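Okay, thread time. A few of you have asked what the July thing is at the Marinho and I keep giving a different half of the answer at the front desk, so I'm writing it down once.

Every booking you make with us for a stay in July, $20 comes off our end and goes into the fuel and beds fund for people travelling to Wesside for bowel cancer treatment. You pay the normal rate. No code, no box to tick. It counts if you ring up as well, which I know matters to my regulars who will not touch the website (hi Clementina).

If you don't live out this way, it's 200 km each way to Wesside. That's fine when you're going down for a footy game. Doing it for chemo, then turning around and doing it home with a bucket on your lap and your brother-in-law driving, is another matter altogether.

My mum did it for most of a year. She'd get me to leave at five in the morning so we'd beat the trucks, and then we'd be sitting in the hospital car park an hour and a half early eating cold toast out of alfoil. I could tell you where every servo toilet is on that road and which ones you should skip.

She's well, by the way! She's 50 metres from me right now telling someone their car's parked crooked.
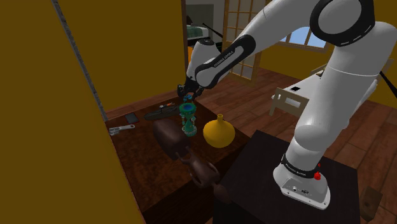

Franka Emika arm, teal and green ornament. Those colours!

Anyway. What the fund pays for: petrol, and a bed the night before an early appointment. Also the night after if you're too crook to travel, which I pushed for pretty hard. Obsa Yilma runs it out of a tiny office next to the chemist, and if you've ever had a fuel card turn up in your letterbox with a handwritten note, that was her handwriting.

What it doesn't pay for: meals, parking (don't get me started on parking), or anything for visitors once the patient's admitted. Obsa would love to cover the visitors. There just isn't the money at the moment.

Last July we did this for the first time and I told everyone we'd be thrilled with a couple of dozen bookings. We got 69. A fair chunk were the Tredatier crew who were up fixing the bridge and had no idea they were donating to anything until I told them at checkout. One of them went back to his ute and came in with another $50 in his hand. I had to go and fold towels for a bit after that.

This year some of the neighbours are in on it too. Getsemaní Chávez at the bakery is putting in a bit from every loaf of the fruit sourdough, all month. Get there before nine, it does run out and she won't hold one for you, I've tried.

Martim Cardoso is doing free tyre pressure and oil checks at Hutetti for anyone with a treatment trip coming up. You don't need paperwork, just tell him you're headed to Wesside. He's a man of few words so don't be put off if he only grunts at you, he'll have the bonnet up before you've finished the sentence.

Now the bit I really wanted to get to, and I'll keep it short.

If you're 50 or over, or thereabouts, and there's a screening kit sitting in your bathroom cupboard behind the spare toothpaste – do the kit. I know. I know! It's a bit gross and you feel like a goose. It takes less time than unstacking the dishwasher and then you post it off and you're done.

Mum's sat in the cupboard for months. She'd moved it twice to clean around it. She'll tell you that herself, very loudly, if you ask her at breakfast.

And if you're younger than that and something isn't right down there, blood or a big change or you're wrecked all the time and can't work out why, go and see your GP and say the actual words. I'm a motel manager so please don't take medical advice from me, that's the whole of it: go and ask someone who's qualified.

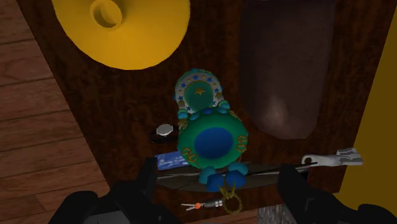
Green plush with the star headband. Blue feet too, I'm a goner.

Couple of questions that came through the DMs while I was typing.

Do gift vouchers count? Yes, if the stay's in July. If you buy one in July and your sister uses it in October, no, sorry. I had to draw the line somewhere or I'd be doing the books on this until Christmas.

Does a two-room booking count once or twice? Twice. One lot per room. Graça Patrício who does our accounts has asked me to please stop making up rules on the fly, so that one's official now.

What if I cancel? Then it doesn't go in. If you move it to another night in July it still does.

Are dogs allowed? Nothing to do with the fundraiser but yes, rooms along the back fence, and please bring your own blanket. The last lot of ours got eaten.

Can I give without booking a room? Please do. There's a tin on the front desk and one at the bakery, and Obsa can take a card over the phone. If you want a receipt for tax go straight to her, I can't write you one for the tin.

Someone asked if we're doing a dinner again. We are – Saturday, out on the grass behind the pool if the weather's behaving and in the breakfast room if it isn't. Soup, rolls, slices, and Martim's wife's rice dish that everybody fought over last time. Kids eat free. Bring a jumper either way, the heater out there is more of a decoration.

We could use a hand setting up from 4 pm, mostly carting chairs. If you own an esky bigger than a shoebox I'd like to borrow it too. Put your name on the lid in texta, I still have three from last year and no clue whose they are.

Last thing. If you're the one making the drive at the moment, and you need a room near home the night before for whatever reason (long way out, creek's up, dodgy car), ring me direct. Not the booking site, me. We keep one of the ground floor rooms free for this through July and there's no charge. It's next to the ice machine so it hums a bit, but the bed's good and you can park right at the door.

You don't have to explain what it's for. Just say you need the end room and I'll know.

Right, there's a bus pulling in and I haven't got the kettle on. Will post the running total on Friday night once Graça's checked my adding up.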